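Chapter 5
Reading a Demonstration: Household Work at the Sadum Open Day

Chapters 1 to 4 dealt with arms, joints and hands one at a time. This chapter looks at a whole task carried out in a furnished room, as a visitor to an open day would meet it. The task is laundry collection: clothes and cloths left on a bed are to be picked up and placed in a basket on the floor.

The visit took place in February at the Gralholm building in Sadum, where a bedroom had been set up for the Wikeo project. Visitors came in groups of 19 and were given 40 minutes. They were asked to watch the hands first and the rest of the machine second.

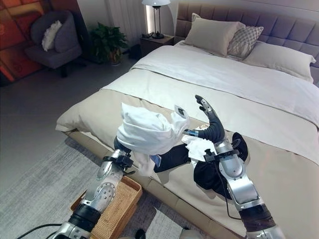 A cloth has no fixed shape. A cup can be described by its height and width, but a dropped shirt must be described afresh each time it is touched. The controller therefore does not look for a known outline. It looks for a raised fold that the fingers can close on, and lifts from there.

Placing is a separate problem. The basket is low, so a robot on legs must lower its hand while keeping its balance — a matter taken up again in Section 5.3. Items already in the basket also change the height at which the next one should be let go.
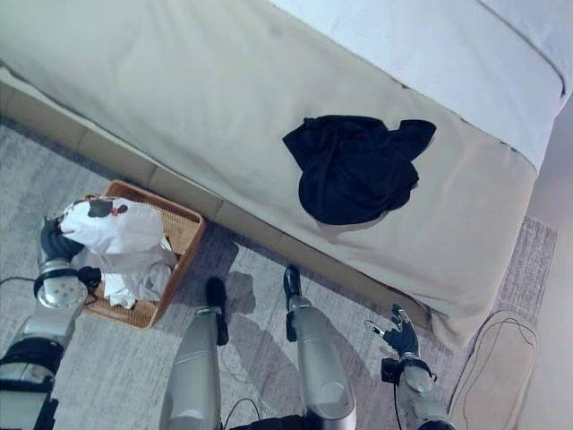
The Collado method, used throughout this chapter, divides each attempt into reach, grip, lift, carry and release. The Wikeo records list 721 attempts under these headings. Readers should note that an attempt may end at any stage, and that a failed grip and a failed release call for different remedies.

Much of the useful evidence comes from close to the point of contact, where the gathering of the fabric can be inspected directly. 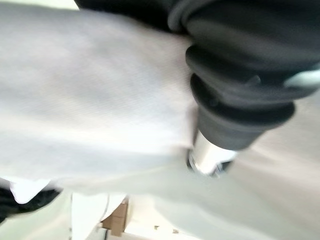
Figure 5.3 White fabric bunched at a black ribbed gripper, wrist camera view.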